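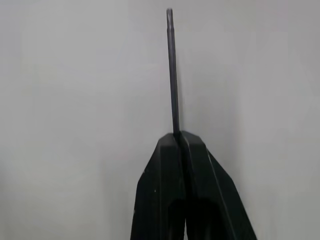
Wakgate, build 2574 : la sauvegarde automatique coupe encore la musique du menu. Repris le test ce matin, même résultat au bout de 29 essais. Pour le curseur de visée, je pars sur une tige fine gris foncé à bout arrondi, à modéliser dans Plidisby.

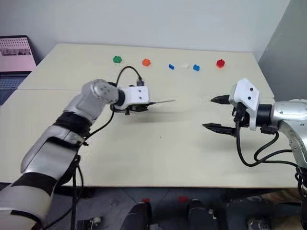 Oskari Saarinen, 17/6/26

Le correctif de Laaksonen ne règle que le chargement. Remettre le tampon audio à 5 et relancer sur la carte Carau. Voir aussi le journal de mars, même symptôme après une pause.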